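I gave up my car in the spring, mostly to see if I could, and the thing I miss least is parking. What I didn't expect to miss was singing. You can't sing on the 70 bus! Well, you can, but people move seats.

My route runs from Ledodcombe down past the old Zuvel works and into town, and it takes long enough that I've become a bus reader, a bus napper and (I'm not proud) a bus eavesdropper. I now know a great deal about somebody's kitchen extension.
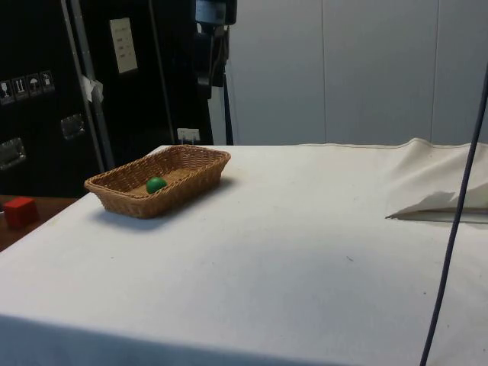
Page last changed: 23rd July

The money side surprised me. I've saved $323 so far, and that's after three taxi rides I could easily have skipped if I'd owned a decent raincoat. Some of it went straight to Sukprasert, the noodle place by my stop, where I used to drive by without looking. Their green curry is wonderful and I go far too often.

Would I go back? Ask me in January, when it's dark and the shelter leaks. For now I've got my pass, a fat paperback and a window seat if I get on early enough, and I've started humming very quietly on the way home.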